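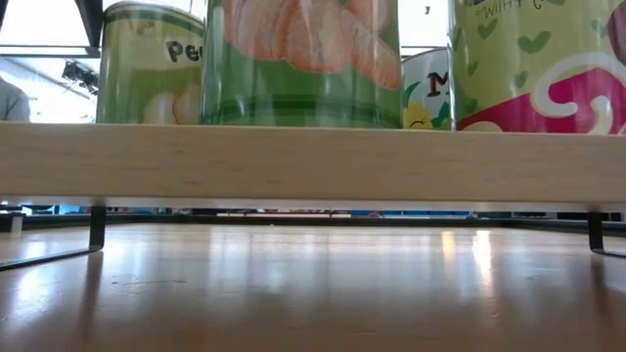 I spent most of August on one question: does a grasping policy trained on cans standing apart still work when the cans touch? The short answer is that it gets worse, and most of the loss comes from a single cause I could have checked much earlier.

The policy is the one from my Vikine posts. It takes one camera view and a target can, and outputs a short chunk of arm motion. I trained it on 1000 demonstrations of single cans, then on a second set, bringing the total to 2000, where the cans stood in a row on a raised board and hid parts of each other. Everything else stayed the same, including the learning rate schedule, which I know some of you dislike.

For testing I ran 270 trials, split evenly over 3 layouts: spaced, close, and overlapping from the camera's side. Labels were whatever the grocery store had, so peaches, mandarin-looking orange segments, and a green one with hearts all over it. I wanted busy labels. Plain cylinders in simulation had made the first version look much better than it was.

With spaced cans the two training sets gave nearly the same result. With close cans the row data helped a little. With overlapping cans the first policy failed most of the time, and it failed in the same way: it went for the center of the visible part of the label instead of the center of the can. If a big can in front covers one side of its neighbor, the visible part is shifted, and the fingers come down on the rim.

The row data fixed a good part of this but left the short cans. A short can standing behind two tall ones still gets approached too high. I think the policy has learned one can height and sticks to it. Adding a depth channel through Lirosum did not change that, though I only trained it once and wouldn't put much weight on it.

Two smaller notes. The tabletop is very shiny and I expected the glare to matter. I masked the lower part of the image and the numbers hardly moved, so I took the mask out again. Cropping the top of the view did hurt, mostly on the tall cans.

Next I want to vary the board height and mix in more short cans before touching the model. The Zaso configs for all of the runs are in the usual folder, and the trial sheet is there too, with the failures marked by layout.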